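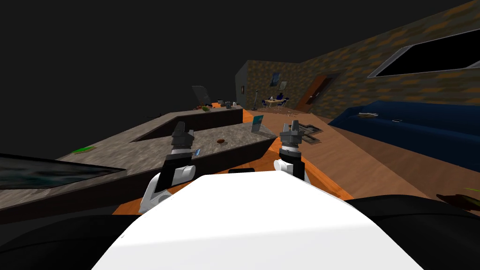 Figure 7.1 Computer-rendered kitchen interior with a stone-topped island and two robot arms.

CHAPTER 7
Billing and Screen Credit

Chapter outline
7.1 What billing means
7.2 Where names appear
7.3 How billing is negotiated
7.4 Credits for the crew
7.5 Disputes and corrections

After reading this chapter you should be able to explain the difference between billing and credit, describe the usual positions in a main title sequence, read a simple billing clause, and say who in a production office is responsible for the credit list at each stage.

Opening case: the fourth name in Plellura

Desmond Pruitt had worked as a supporting actor for most of his adult life when he was offered a part in Plellura, a family drama made by Zurkow Pictures. He was to play the older brother of the lead. The part ran to 43 pages of the script, more than he had been given in any film before, and he was on set for most of the shoot.

His agent at Daltex asked for three things. The first was a fee, which was settled in one phone call. The second was a trailer of the same size as the other principal actors had. The third was a single card in the main titles, meaning that his name would appear on the screen alone, in a position no lower than third.

Zurkow agreed to the single card and refused the position. Third place had been promised already to an actor from a television series, whose name was expected to help sell the film abroad. The offer that came back was fourth place. Daltex turned it down and proposed last place instead, with the word "and" in front of the name. Zurkow accepted this the same afternoon.

The film was shot, edited and sent to the title house. When the first version of the main titles came back, Pruitt's card was last, as agreed, but the word "and" was missing. The designer had been working from a cast list typed before the deal was closed. The mistake was caught by an assistant in the Zurkow legal department who was comparing the titles with the contracts. The card was remade. The poster had already gone to the printer, however, and 3000 copies had been run with the name in the old form. Under the contract Zurkow had to correct future printings but did not have to recall the ones already made. Some of them were hung in theater lobbies.

Pruitt said later that he had not seen the poster until his sister sent him a picture of it. His agent had seen it and had written to the studio on the day it went up.

The case shows several matters that will come up again in this chapter. A position that sounds lower can be worth as much as one that sounds higher. A single word can be part of a contract. And a production may have more than one list of names in use at the same time, with different people working from each.

Questions to keep in mind as you read

Why would an agent prefer the last position to the fourth? Whose job was it to make sure that the title house had the current list? If you had been writing the contract for Zurkow, how would you have dealt with posters printed before the correction?

7.1 What billing means

In everyday speech people use "billing" and "credit" as if they were the same word. In the film business they are kept apart. A credit is a statement that a person did a certain job on a film. Billing is the way in which that statement is presented: where it comes, how large it is, whether it shares the screen with other names, and whether it appears in advertising.

Everyone who is billed has a credit. A great many people who have a credit are not billed in any special way. The second assistant editor is listed in the end titles, usually in the same type as the people above and below, and the contract for that job may say only that credit will be given "at the producer's discretion." The lead actor's contract may spend several pages on the same subject.

The word itself comes from the theater. A playbill was a printed sheet that gave the name of the play, the house where it would be performed and the people who would appear. Managers learned early that the public came to see certain performers and that those names should be printed in larger letters. Performers learned it as well, and began to ask for size and position as part of their pay. Vaudeville carried the practice further. The act at the top of the bill was the headliner, and the distance between the headliner and the acts at the bottom was plain to anyone reading the sheet from the sidewalk.

Early film companies often gave no names at all. The company put its own name on the picture and left the actors out. Audiences wanted to know who the faces belonged to, and they wrote letters asking. Over a few years the companies found that a known name could sell a film in a town where the story meant nothing to anyone. From that point on, names went onto the screen and into the advertising, and the bargaining that had gone on in theater offices moved to the studios.

Billing matters to an actor for reasons that go beyond pride. The next producer who considers hiring that actor will look at how the last one billed them. An agent can say, "She was second on her last picture," and use this to ask for second again. A drop in position can be used by the other side in the same way. For this reason agents speak of an actor's "quote" for billing much as they speak of a quote for salary.

Billing also costs the producer very little money. A small film that cannot pay an actor's usual fee may be able to offer a better position, a single card, or a name above the title. Many deals on low-budget films are made in this way. The limit is that good positions run out. There is only one first place, and once it has been promised it cannot be promised again without the consent of the person who holds it.

Key terms in this section

Billing: the position, size, and manner in which a name is presented on the screen and in advertising.
Credit: a statement that a person performed a certain job on a film.
Single card: a title on which one name appears alone.
Shared card: a title on which two or more names appear together.
Main titles: the credits at the start of a film, or the equivalent group placed at the head of the end credits.
End titles: the longer list of cast and crew that closes the film, often called the crawl.
Billing block: the group of names in narrow type at the foot of a poster.

7.2 Where names appear

A name may appear in the main titles, in the end titles, in the billing block, in the artwork above the billing block, and in trailers and online listings. A contract should deal with each of these separately. An actor who has been promised first position "on screen" has been promised nothing about the poster.

In the main titles, the lead actors usually come first, either before or after the title of the film. A name placed before the title is said to be above the title. Supporting actors follow, on single or shared cards. The last card or two in the cast group may carry the words "with" or "and," which set the name apart from those that came before. This is the position Pruitt was given. It works because the eye and the memory tend to keep hold of the beginning and the end of a list better than the middle.

When two actors of equal standing are in the same film, neither may be willing to come second. One common answer is to place one name on the left and slightly lower, and the other on the right and slightly higher. A person reading from left to right comes to the first name first, while the second name stands above it. Another answer is alphabetical order, which is usually announced on the screen so that no one takes it for a ranking.

Size is stated as a percentage. A clause may say that the actor's name shall be no less than 70 percent of the size of the title. The drafter must be careful to say which title is meant. Posters often carry the film's name twice, once in the large artwork and again in the billing block, and the two can be very different in size. In most contracts the percentage refers to the one in the billing block.

A sample clause

The clause that follows is in the style used by Mahmoud & Associates, the law office that handled contracts for Zurkow during the making of Plellura. Read it twice before going on.

"Producer shall accord Artist credit on screen, in the main titles, on a single card, in last position among the cast, preceded by the word 'and,' in a size of type no less than that used for any other member of the cast. No casual or inadvertent failure to comply with this paragraph shall be a breach of this Agreement. Upon written notice, Producer shall take reasonable steps to correct such failure in future copies."

The first sentence is the promise. The second protects the producer from a lawsuit over an honest mistake. The third says what the actor can expect if such a mistake is made, and it is the sentence that decided what happened to the posters in the opening case. Notice that it covers future copies only, and that it asks for notice in writing. A phone call from the agent would not have been enough.

Exercise 7.1

Rewrite the sample clause so that it also covers paid advertising. Decide whether trailers count as advertising, and say so in your clause. Keep the whole clause under one page.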